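Notes on curved needles, knots and other things people swear by

I mend a lot. Couch seams, a canvas tool roll, the odd stuffed chicken. Every year someone sends me a sewing trick that is supposed to have come out of an operating room, and I try it, and most of them go in the drawer with the self-threading needles.

## Do you need a curved needle?

For a pillow, no. If you can reach both sides of the cloth, a straight needle is faster and you'll keep a straighter line. A curved one earns its keep when you can only get at the front: a split seam on a couch arm, a mattress edge, a lampshade, a rolled roast sitting in the pan.

Skip the big assortments. I bought a Flarker set with 20 needles in it and have used three. The smallest bent on the first pass through denim.

Push it wrong and you'll hate it. Don't shove it straight ahead. Set the point square to the surface and turn your wrist, so the needle follows its own curve down and back up. Hideaki Nomura told me to practice on a banana peel, which I thought was silly until I did it. An orange is worse – the peel is too stiff and the juice gets on everything.

## Hold it with something

Small curved needles spin in your fingers, and all the rubber thimbles in the world won't stop that. Use small needle-nose pliers, the smooth kind without teeth. Grab the needle a bit back from the middle, toward the thread end. Too close to the tip and you can't take a bite; too close to the eye and it snaps, as I found out on a canvas awning.

I've read that locking clamps from a tackle shop are better. They're fine. I went back to the pliers.

## The surgeon's knot, so called

Make the first half of a square knot, but pass the end through the loop twice. Pull it down flat. Then tie the second half once, in the opposite direction, and a third if the thread is slick.

The claim is that it never slips. It slips. What the extra pass does is hold the first half in place long enough for you to tie the second, and that's worth having when you're closing a seam that wants to spring open. On cotton string I don't notice much difference from a plain square knot. On waxed or nylon thread I do.

Lizelle Naidoo uses it on every roast. I've tied roasts both ways and couldn't taste it.

## Separate stitches or one long run?

A running stitch is quicker. If it breaks, though, the whole seam goes. Tying each stitch off by itself takes forever and uses a silly amount of thread, but when one lets go the neighbors stay put. I did a 43-stitch repair on a hammock this way and wouldn't do it again for anything decorative. For a load-bearing seam, fine.

Leave the ends longer than looks neat. I used to clip them right at the knot, and then spend August retying the knots. A quarter inch on cotton, a little more on nylon.

## Thread color

Here I'll give the operating room crowd their point. Matching thread is lovely when you're finished and miserable while you're working. If the stitches are coming out later – basting, a stuffed bird, a temporary patch – use a color you can see. Black on something pale saves hunting around with scissors. For food, that means plain undyed string with no coating, and you count what goes in and what comes out.

## What I wouldn't copy

Any of it, on skin. A mending kit is for cloth and dinner.

As for the rest, the real thing does share a few habits with a decent couch repair: a slender curved needle, the dark thread gripped in small closed jaws, and a knot in black with its short ends left sticking out like whiskers.
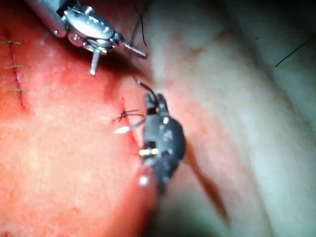
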